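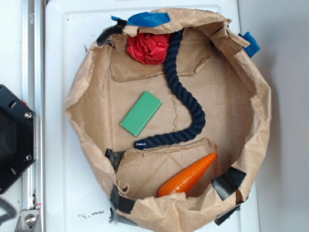
Facilities and Mail Services, Cladport Building

Print | E-mail this page

Brown paper, one more time
March 18, 2019

The new recycling contract with Galtel starts next month, and with it comes a new set of rules about paper. The full rules run to 4 pages. Most of you will not read them, and having read them twice I can't say I blame you, so what follows is the part that affects your desk.

Brown paper now has its own bin. It used to go in with everything else, where it kept company with the printer jams and the birthday cards. Galtel bales it separately and pays us a little for it, on the condition that it arrives as paper and not as a general record of what the third floor had for lunch. A bag with a grease spot the size of a coin is fine. A bag you can see through is garbage, and I would ask you to treat it as such even if you feel you have a history together.

Tape is the second problem. Paper tape can stay on. Plastic tape has to come off, and so do the clear address windows and those foam corners that come with everything from Nernitz. We asked Nernitz whether they could send toner without the foam corners. They sent a very nice reply, in a box, with foam corners.

Tissue paper is out. I know it looks like paper and is called paper. The fibers are too short to be worth anything to Galtel, and colored tissue bleeds when it gets near water, so one cheerful gift wrap can turn a bale pink. Reuse it if you can. The supply closet on two has a drawer for it, next to the drawer for ribbon, which has been full since the Correa merger party and shows no sign of going down.

Please also look inside before you toss. Bags have been going into the bin with forks in them, and phone chargers, and in one case a complete and rather good pair of shoes. The shoes are at the front desk. If they are yours, come and get them before July, when the lost property shelf gets cleared and they begin a new life elsewhere.

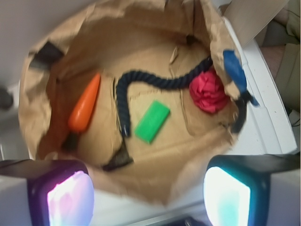
A carrot-shaped toy and braided rope in an open paper bag.

Flattening comes next. The bins are smaller than the old ones, on the theory that smaller bins encourage people to fold. So far they have encouraged people to build upward. A bag pressed flat takes up almost no room, and a bag stuffed with other bags takes up the room of a small dog. Cardboard goes flat against the wall behind the bins, seams cut, staples left in. Galtel has a magnet for the staples and seems proud of it.

We are charged for loads that get turned back. It happened 2 times during the trial, both for food. The charge is $100 a load, and it comes out of the same line that buys the decent coffee. I mention this without further comment.
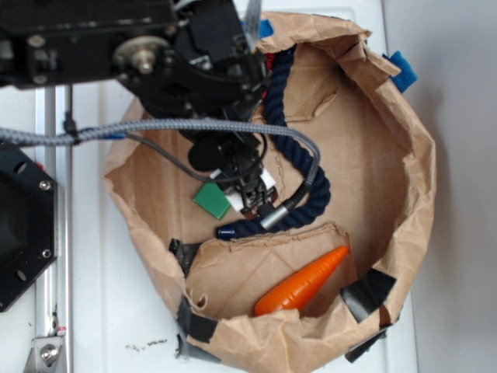 Homa Ahmadpour wrote in after the trial to ask why a bakery bag with a little plastic window should be her job to dissect when the bakery could simply leave the window off, and she added that she had stopped buying the almond croissants over it and was not a happier person. It's a fair point. For now the window still has to come out, and it tears away cleanly if you start at a corner. The croissants are your own business.

Bin labels go up this week. If yours falls off, call the mail room and we'll bring another, along with better tape (paper, naturally).

Recent items
- Elevator two: still elevator two
- Parking permits and the gravel lot
- What the Correa merger means for your mailbox
- Lost property shelf, spring list

This site uses cookies to remember your settings. By continuing to browse you accept our use of cookies.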